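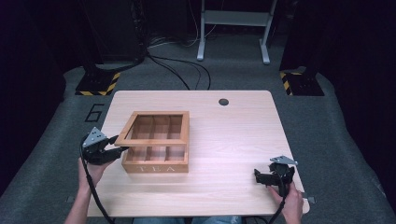

January 17, 2023 – Hustthorpe student project, tea box task, two-handed

Back in the Govindasamy room after the break. Plan for the day was to get the tea box task into a shape we can hand in for the Andex round, then start recording properly. Got about half of that.

Task as agreed in September: left hand steadies the box, right hand brings sachets in one at a time and drops each in its own compartment. Six compartments, two rows of three. Sounded easy on paper. The partitions are thin and the sachets catch on them if you come in at any angle, so the right hand needs to be nearly straight above before letting go.

Start pose – we have all been doing this differently and it shows in the replays. Fixed as of today:
– box left of centre, the side with TEA on it facing the operator
– left gripper open, at the left side of the box, one finger up by the rear corner of the rim
– right gripper low over the table near the right edge, fingers pointing left
– hold still for a slow breath, then go

Please stick to it. Half the early takes begin with somebody already moving and Clokeck can't find the start, so it trims in the wrong place and we lose the first reach.

Count so far, including everything from before the break: 522 takes recorded. 68 thrown out by Clokeck on its own (tracking dropped, mostly when the plate on top of the left gripper tips too far over). Another 34 I marked bad by hand. Still want 200 clean ones from the new start pose before training anything, the old ones are too mixed.

Cables. Both run down past the wrists and off towards you, and if you lean in over the table the left one drags on the forearm and pulls the gripper round. Not much but you feel it, and you correct for it, and then the correction is in the data. Tried standing further back – better for the cable, worse for reaching the back row. Tried a velcro strap at the elbow, seperate strap each side. Seems good. Do that from now on, leave enough slack to straighten the arm.

Box position. No tape on the table top yet. The cable hole at the far right of the table is the only fixed thing to line up against and it's too far from the box to be any use. Suggest we move the box a bit between takes on purpose, within a hand's width, and write down which takes. The judges will place it by eye on the day so there's no sense training on one exact spot.
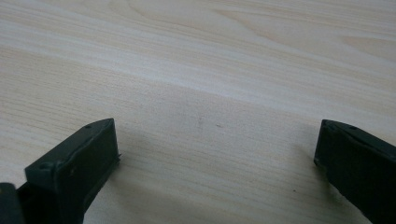

Finger wear is next on my list. Sachets have been slipping on the slow lifts, not the fast ones, which makes no sense to me, so I went through wrist camera views looking at the fingers. Pads are looking tired. The inner face on the left one is scuffed and dusty, and the right isn't much cleaner. Wipe both with a damp cloth before each block, let them dry, note it on the sheet. If slipping carries on after that we try a thin rubber facing, but then the old takes don't match the new fingers and I'd like to avoid that if poss.

Same view useful for another thing. With the fingers wide open there is a big gap of bare table between the tips, and the table is pale wood with soft grain and warmer streaks, nothing sharp on it apart from a couple of little marks and a speck. Worried the model will latch on to the marks. Also worried it has nothing to latch on to at all when the box is out of view. Asked on the channel, two opinions, no agreement. Cheap test: cover the marks on a few replays and see if the predicted path changes. Will set that up tonight on the Clokeck machine if it's free.

Light – brighter band across the middle of the wood, finger shadows either side of the gap. Leave the lights as they are for this whole set. If anyone changes them write it down!!

Opening width. We never settled how wide to open before a grab. I open all the way, others open just enough for the sachet. All the way is slower but the start of every grab is the same, so going with that. For the drop, open only as far as needed, otherwise a finger hits the partition next door and the box shifts. Left hand can hold it but only just.

To do:
– print the start pose list and stick it by the screen
– two more velcro straps
– redo calibraton of the left plate, check if the drop-outs go away
– marks test on replays
– new folder for the new start pose, don't mix with the old
– buy more sachets, the current ones have gone soft at the corners
– Andex form, the section on operator setup is still blank

Stopped there, arms tired. Next session start on the back row only.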